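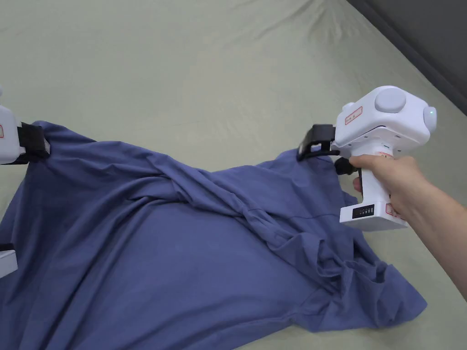
Blue T-shirt on a green sheet, crumpled.

Tariffs and the household budget: what to do, and what to skip
8/7/18

Every time a new round of tariffs or sanctions makes the news, someone publishes a list of things to buy before prices go up. I've read a good many of these lists and I don't trust most of them. A few habits do hold up.

Don't stockpile because of a headline. An announced tariff may be delayed, cut back or dropped. A Skumden dryer that costs $400 is no bargain if the old one works fine.

Check where the thing is made. "Imported" covers a lot of ground, and a duty on one country's goods may not touch what you buy. Look at the label, then at the actual list of goods, if you can stand to read it.

Write down prices now. I keep a notebook page with 40 items on it, mostly soap, foil, canned food and motor oil. When a store blames trade policy for a jump, I can at least see how big the jump was. Gillia dish soap went up in July, and I have yet to hear which foreign government was responsible.

Be careful with fuel advice. Oil sanctions can push gas prices up, but storing cans of it in the garage is dangerous and goes stale anyway. Check your tire pressure and combine errands.

Fix what you have. A Trikach faucet washer kit runs $6 and takes some 9 minutes to fit, whatever the box claims. The Nechyporuk kit has more parts in it, most of which you'll never use.

As for the "sanctions-proof pantry" plans being sold online, read the refund terms first. I couldn't find any on the last one.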